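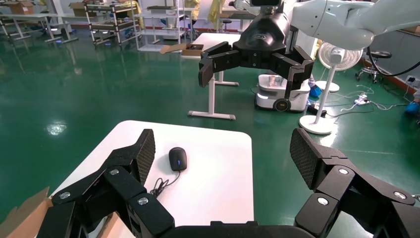
How does a computer mouse know where your hand is going?

It shines a light on the table and uses a tiny camera to look at the surface underneath. When the mouse moves, the surface seems to slide past the camera, and a chip inside works out which way it went and how far.

What is a mouse for?

A mouse is a pointing tool. When you push it across a table, a small arrow moves across the screen. The arrow is called the pointer or the cursor. You use it to choose things, open them and drag them from one place to another.

Some mice have a cable and some do not. A mouse with a cable gets its electricity from the computer, and its messages travel back along the same cable. A mouse without a cable needs a battery, and sends its messages by radio.

What does the camera see?

A white table looks smooth to you. Very close up, it has tiny bumps, scratches and specks. The light under the mouse shines across them at a low angle, so each bump makes a little shadow — a bit like the long shadows you see outside in the evening.

The camera takes over a thousand pictures every second. They are very small pictures, and you would not be able to tell what was in them. The chip compares each picture with the one before it. If the specks have moved to the left, the mouse must have moved to the right.

Some mice also have a coloured light on top. It may show that the mouse is switched on, or it may just be there for decoration. It does not help the mouse to see.

Why do some tables not work?

Clear glass is difficult for many mice because there is very little for the camera to look at. Mirrors are difficult too. The light bounces off in one direction and hardly any shadows are made. If the pointer jumps about or gets stuck, put a sheet of paper or a mouse mat under the mouse and try again.

What was inside an old mouse?

Older mice had a rubber-coated ball underneath. The ball rolled on the table and turned two small rollers. One roller measured movement from side to side, and the other measured movement forwards and backwards. Dust and crumbs stuck to the rollers, and someone had to open the mouse and clean them.

Eluned Watkins taught at Torotdale Primary when the school still had ball mice. "We had 12 computers and I cleaned all the mice at the end of June," she says. "The fluff came off in little grey rings."

Try it yourself

You need a mouse that is plugged in and working, a sheet of white paper and a ruler.

Put the mouse on the paper and move the pointer to the left side of the screen. Slide the mouse slowly to the right until the pointer reaches the other side. Measure how far the mouse went. When Haruto Morikawa tried this at home, his mouse moved 95 millimetres.

Now lift the mouse up, carry it to the left and put it down again. The pointer should stay nearly still. The camera is too far from the paper to see the specks clearly, so the chip has nothing to compare.

Do not look straight into the light under a mouse. Some mice use a laser, and you may not be able to see it.

Words to know

Cursor: the arrow or other shape that moves on the screen.
Chip: a very small electronic part that does calculations.
Sensor: a part that notices something, such as light or movement.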